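Rodano aquarium with kids, worth it or skip?

Forum: Family days out > Zoos and aquariums

mudlark_pete
Ok so we have one spare day in January, staying near Nitton, two kids (5 and 8). Thinking of the Rodano aquarium. The website is useless, half the pages wont load. Is it a full day or a two hour thing? And is the zoo at Frade better? Can't do both. Not driving.

hollyandthree
Did it last winter. Two and a half hours and that was with lunch. Nice tunnel, nice rays. Otter feeding was off the day we went, no sign up, just a locked gate. My lot still talk about the jellyfish room though.

Tickets were 52 for the four of us, online. More at the door.

gar_fisher
Skip it. Frade is better by a mile. Actual space for the animals. Rodano keeps big fish in tanks that are too small for them and I'm not paying for that.

hollyandthree
Which tanks? The main one is huge. I didn't see anything cramped.

gar_fisher
The sturgeon by the stairs. Going round and round. Look at them next time.

hollyandthree
Those moved. The sturgeon are in the long pool outside now, have been since they redid the entrance. When were you last there?

gar_fisher
A while. Fine. Still say Frade.

tunnelvision
Frade in January is grim tho. Half the animals are inside, the monkey house shuts early, and the train round the park doesnt run till spring. We froze. Kids wanted to go home after the penguins. If it's raining go Rodano, no contest.

mudlark_pete
Rain is pretty likely. How do you get there without a car? Map says bus but it shows two different stops.

Sunee Duangkaew
Take the 139 from Nitton station, get off at Flurnard Bridge. NOT the stop called Aquarium. That one is the staff and delivery side and you walk all the way round with no sidewalk. From the bridge it's five minutes along the river, flat, fine with a stroller.

Last bus back is earlier than you'd think in winter so check the board when you get off.

tunnelvision
^ this. We did the Aquarium stop with a double stroller. Never again.

mudlark_pete
Great thank you. Food? Or bring our own?

hollyandthree
Bring your own. There's a picnic room on the lower floor past the lockers, tables, microwave, no one checks bags. Cafe is soup and sad sandwiches.

bigcatbetty
Disagree on the cafe!! The fish pie is good (yes I know, fish pie, at an aquarium) and the staff were lovely with my grandson who has allergies. Pricey, but it was warm and we got a window seat by the seals. Go before noon or you'll be standing with a tray.

gar_fisher
Seals in a pool you can see from the cafe. Says it all really.

bigcatbetty
They're rescues, Gar. There's a board about it right next to the pool. Two of them can't be released. Would you prefer they just weren't there?

gar_fisher
I'd prefer a bigger pool.

bigcatbetty
Well so would I, we agree on something then.

Ketsara Suksawat
One thing nobody mentioned, the touch pool has set times. 10.30 and 2, and they only let a small group in at once. You need a paper slip from the desk by the coats. Ask for it as soon as you get in. My 8 year old missed out becuase I thought you just turned up, there were tears.

Also the tunnel is loud when school groups are in. Ear defenders if yours need them.

mudlark_pete
Perfect, going for the 10.30. Is the gift shop avoidable? We have a budget and a 5 yr old.

tunnelvision
No. Exit is through it. Plush sharks at kid height the whole way.

hollyandthree
Give them a set amount before you go in, works for us. Pencils and squishy octopuses by the till are the cheap stuff.
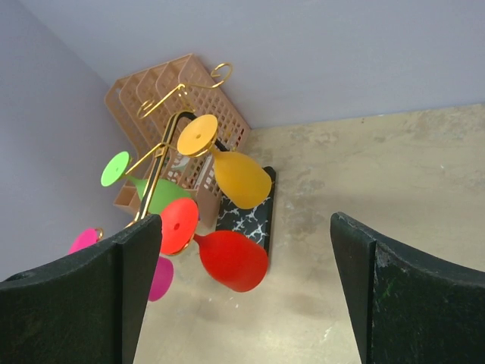
Update from mudlark_pete

Back! We went. Poured all day so right call. Caught the bus at 9, bridge stop as told, easy. Got the touch pool slips, 5 yr old held a starfish and would not give it back. Jellyfish room was the hit, went round three times. Otters WERE fed, 90 seconds and it was over, blink and you miss it.

Took our own lunch but had cake in the cafe. Cake was dry, sorry Betty.

Stayed just under four hours so a bit more than Holly said, mine are slow. Sturgeon are outside like she said, Gar, long pool, they looked ok to me but I'm no expert.

One squishy octopus each. It has already burst.

bigcatbetty
The pie, Pete. I said the pie.

gar_fisher
Glad it went well. Do Frade in May.

Ketsara Suksawat
So pleased you got the slips! Did they still have the ray eggs on the back wall?

mudlark_pete
Yes, lit up from behind, you could see one wriggling. Forgot to say. May for Frade then, will start another thread for buses.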